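Why Do Bananas Go Brown (and Why Do Bottles Stay Bottles)?

Hello again, curious people! Last time I wrote about puddles, and I got so many letters that my desk drawer wouldn't shut. One of them came from a reader in Grade 3 who asked a question I liked so much I stuck it on my fridge: "Why does my banana go yucky in my lunch bag but my water bottle doesn't?"

What a good question! I had to go and read for a whole afternoon to answer it properly, and I ate two bananas while I was at it.

Your banana is still busy

You might think a banana stops doing things once it's been picked. Nope! Fruit keeps on breathing, in its own slow way. It takes in oxygen from the air and it gives off carbon dioxide, a bit like you do. It also makes a gas called ethylene (say it ETH-uh-leen). You can't see ethylene, and there's too little of it for you to smell, but the banana notices it. Ethylene is the signal that says "time to ripen!"

When that signal goes out, lots of changes start up inside. A green banana is full of starch, the same sort of stuff that's in potatoes and flour. As it ripens, the starch gets turned into sugar. So a green banana tastes chalky and a spotty one tastes like dessert. The green colour in the skin fades away too, and the yellow that was hiding underneath gets its turn.

Then come the brown bits. Inside the banana are tiny helpers called enzymes. If the banana gets squashed (say, by a maths book), its little walls break open and the enzymes mix with other things in the fruit and with oxygen from the air. The mixture turns brown. The same thing happens to an apple after you've had a bite and left it on the bench.

Is a brown banana bad for you? Usually it's just very sweet and rather mushy, and it's the best kind for banana bread. If it's leaking or mouldy, though, into the compost it goes.

Who eats the leftovers?

Now for my favourite part. Once a banana peel lands in a compost bin, all sorts of creatures turn up for dinner. Worms, beetles, fungi (those are the fuzzy ones) and bacteria so small that you'd need a microscope to meet them. They've been eating dead plants for millions of years and they're terribly good at it. They break the peel into smaller and smaller bits until it's crumbly dark soil.

I tried it in January with a peel cut into little squares and buried in my worm farm, which is called Clutosel (my niece named it, don't ask me to spell it twice). I dug around 26 days later and all I found was one stringy scrap and some very fat worms!

So what about the bottle?

A clear drink bottle is made of plastic, and most of that plastic starts out as oil from deep underground. The oil is made of small molecules, and factories join them up into long, long chains. Imagine 100 kids holding hands across the oval, then imagine the line going on and on past the fence and down the street. The worms and the fungi have hardly any tools for unhooking those hands. The chains are too strong and too strange to them.

That's handy if you're carrying water. It's a nuisance if the bottle ends up in a creek, where it can crack into smaller and smaller pieces and still be plastic. Grown-up scientists have found a few kinds of bacteria that can nibble at it, very slowly, and they're working hard on that one.
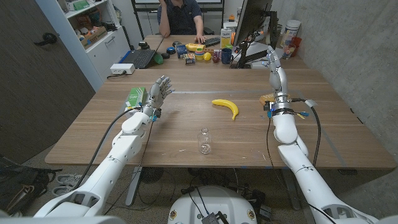

Words by Ildikó Sárközi
April 8, 2018

Look at the banana and the bottle sharing a table. One is curved and yellow with a dark tip, and the other is clear and empty with its cap off. If you left the two of them side by side for a month, which one would you still recognise? (I know which one I'd want to clean up!)

The table is a clue as well. Wood comes from trees, so it's a cousin of the banana in a way, and fungi can eat it. It takes them much longer, though — wood is packed with a tough material called lignin, and it has to be damp before most fungi will bother. A table kept dry indoors can outlast your grandparents.

Try it yourself

You'll need two clean jars, some damp garden soil, a piece of banana peel and a scrap of plastic. Put the peel in one jar and the plastic in the other, and cover both with soil. Lay the lids on loosely so air can get in. Wait 7 days, then have a peek with an old spoon. Draw what you see, cover everything up again and keep going for as long as you can stand it. Wash your hands afterwards, please, with soap!

If you get a really good fuzzy one, send me your drawing. I'm clearing out the drawer.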